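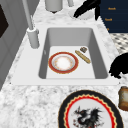

3. Build and Simulation Setup

3.1 Hardware target

The arm pair was built in a shared workshop in Polville on a bench that other members also use, which set most of the mechanical limits. Each arm has to be lifted off its base plate by one person and stored upright, so the base is held by 2 clamps and a locating pin. Shoulder and elbow links are cut from aluminum tube. Brackets are printed, and were reprinted in August with thicker walls after the first set cracked at the screw bosses. Joint boards run the Clitum firmware without changes. All motor power passes through one switch mounted at the front of the bench.

Bench time was limited to evenings, and a collision with the real counter cost several days of repair. Task design was therefore done in simulation, and the hardware was used only to confirm joint limits, gripper opening and payload. The joint limits in the simulated model are those measured on the bench, which are narrower than the limits in the drawings because of cable routing at the wrist.

3.2 Kitchen layout

The simulated kitchen, called Lumbao in our files, is a single counter with a sink set into it and a cabinet wall at one side. Wall, floor and cabinet geometry is static. Food and dishes are free bodies with their own mass and friction values. Friction was set per object class and was not tuned per scene. The layout file was frozen on 7/19/24, and all results in Section 4 use that version.

The counter height matches the workshop bench. The sink does not match anything in the workshop; it was added to provide a region where objects can be reached only from above. Side grasps, which the planner prefers on the open counter, fail there on contact with the basin wall.

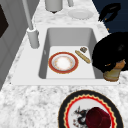 Figure 3. Sink and surrounding counter in the Lumbao layout, with a red-rimmed plate, a baguette and a small brown piece of food in the basin.

Clearance checking is the slowest part of the planner, Aron, and its cost depends mainly on how many surfaces lie within reach of the gripper. We represent the gripper by a set of convex hulls padded on all sides. The padding is generous on the knuckles, where the printed covers vary from part to part, and small at the fingertips. In Figure 3 the gripper overlaps the right edge of the sink in view, and the baguette lies on a diagonal between it and the red-rimmed plate. A straight approach to the plate from that side has to pass over the baguette. Aron handles such cases by adding a raised waypoint above the rim and then descending along the vertical axis. If no collision-free descent is found, the target is dropped from the current plan and tried again after another object has been moved.

Targets near a basin wall are treated separately. The pad width of the fingers sets a minimum distance to the wall below which a top grasp is rejected. For small items the hand may be rotated about the vertical axis to bring the fingers parallel to the wall. For plates the grasp is taken at the rim on the side facing away from the wall, with one finger inside the rim and one outside.

3.3 Episode generation

We generated 700 episodes from randomized start states. Object positions were sampled on the counter and on the basin floor, and states with interpenetrating bodies were discarded before an episode was counted. Of the 700, 608 ended within the time limit without a fault. A fault is any contact between a link other than the fingers and a static surface, or any joint command outside the measured limits. Faulted episodes were kept in the log and are analyzed separately in Section 4.2.

The physics step was held constant across all episodes. Rendering ran at a lower rate and had no effect on contact results. Camera poses were fixed within an episode and were not used by the planner, which reads object poses directly from the simulator. Replacing these with estimated poses is left for the hardware trials, where plate rims and thin dishes are expected to be the main source of error.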